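Unit 4: Transaction Fees and the Mempool

Course notes, Introduction to Public Blockchains
Instructor: Dorian Lacroix
Last revised July 20, 2022

Reading before class: the Hervieu reader, chapter on fee markets. Skip the appendix, we will come back to it in August.

1. Where a transaction goes first

When you press send in a wallet, the wallet signs the transaction and passes it to a node. The node checks it: is the signature valid, are the coins unspent, is the format correct. If it passes, the node keeps it in memory and tells its peers. Each peer runs the same checks and passes it on.

The pool of valid transactions waiting in a node's memory is called the mempool. People often speak of "the" mempool, but every node has its own. Two nodes can hold different sets of transactions at the same moment, depending on what they have heard, how much memory they allow, and what minimum fee they accept. Keep this in mind when you look at a mempool chart on a website. You are seeing the view of the nodes run by that website.

2. Why fees exist

Block space is limited. A miner choosing what to put in the next block will normally pick the transactions that pay the most for the space they use. On Bitcoin the measure is satoshis per virtual byte. The total amount being sent does not matter. A payment of a few dollars and a payment of a few million can take up the same space and pay the same fee.

On Ethereum the unit of work is gas. A plain transfer uses a fixed amount, and a contract call uses more depending on what it does. Under the current rules each block has a base fee, which is burned, and users can add a tip that goes to the miner. The base fee rises when blocks are fuller than the target and falls when they are emptier.

3. A small case

We will use a made-up chain called Zemora for the exercises so that the arithmetic stays simple. A Zemora block holds 2000 units of space. Each transaction has a size in units and a fee rate in coins per unit.

Suppose a transaction takes 20 units and pays a rate of 4. The fee is 20 times 4, or 80 coins. Now suppose a second transaction pays a flat fee of 82 coins but takes 40 units. Its total fee is higher, but its rate is only 2.05. When the block is nearly full, a miner filling it by rate takes the first one.
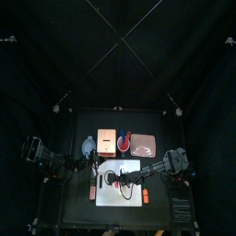
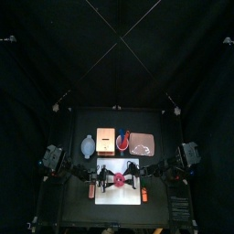
Two views of the tabletop and its dark enclosure.

Students regularly mix up total fee and fee rate in the first assignment. Write the units next to every number and the mistake mostly goes away.

4. Stuck transactions

A transaction with a low rate can sit in the mempool for hours or days. It may confirm when traffic drops, or nodes may drop it to make room. Dropping is not the same as canceling. Another node may still have a copy, and anyone who has it can broadcast it again.

There are two common ways to speed things up on Bitcoin:

Replace-by-fee. The sender signs a new version that spends at least one of the same coins and pays more. The original normally has to be marked as replaceable, and many wallets do this by default.

Child-pays-for-parent. Someone who controls an output of the stuck transaction spends it in a new one with a high fee. A miner who wants the child has to include the parent too, so the pair is judged on its combined rate. The receiver can do this without help from the sender.

On Ethereum, each account numbers its transactions with a nonce. A stuck one holds up every later one from the same account. The usual fix is to send a new transaction with the same nonce and a higher fee.

5. Fee estimates

Wallets guess the fee by looking at recent blocks and at what is waiting now. Both methods have limits. Recent blocks tell you what was enough a little while ago. The mempool tells you about the current line but says nothing of what will arrive in the next few minutes. Blocks also come at uneven intervals – a slow one lets the backlog grow, and an estimate made just before it will look too low.

6. Assignment

a. Using the Bidholm worksheet, fill one Zemora block from the list of pending transactions. Show the rate for each one and the total fees collected.

b. Fill the block again, this time sorting by total fee. Compare the two totals and explain the difference in a short paragraph.

c. One parent in the list has a low rate and a child with a high rate. Work out the combined rate and say whether the pair belongs in your block.

Hand in your work through the Kurnham portal as a single file. Questions about the worksheet go to Hugo Delorme, who is grading this unit. Put the unit number in the subject line.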